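Plamgate trestle and hop-up hire packs — Grisodcombe depot
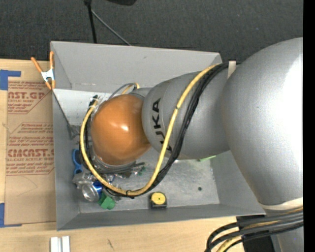
KUKA arm over grey bin.

Trestles, hop-ups and staging boards for plasterers, decorators and anyone doing ceilings. Hire or buy. Trade accounts welcome, ring first if you want same day.

Standard pack: four trestles, two boards, bag of toe clips. Fits in a short wheelbase van, won't fit in a hatchback, people do try.

Wide pack: as above with the 800 mm boards. Heavier — two to lift.

Hire is by the week, Monday to Monday. Standard pack £30 a week, wide pack £70 a week, both plus VAT. Deposit on a card, goes back once we've checked everything in. Boards need to come back scraped. Plaster left on is charged by the board.

Buying: new Plamgate stock is in again from 23rd February. Ex-hire packs when we have them, ask Jade Friesen on the counter. Paint will be rough, the welds are checked and tagged before they go out of the door. No warrenty on ex-hire.

Spares
Rind locking pins, sold in pairs, part no. 484. Old style pins from before December don't fit the new legs so check what you've got. Rubber feet, toe clips, replacement hinges all on the shelf. Guard rails to order, allow a week.

Delivery local to Grisodcombe, morning runs only. Somebody has to be on site to sign. We drop at the kerb, we dont carry upstairs.

Not sure what height you need? Measure floor to ceiling and ring Bram Vermeulen in the yard before you order. Towers and full scaffold are on a seperate page.

Collection from the side gate, not the front. Bring ID for a first hire.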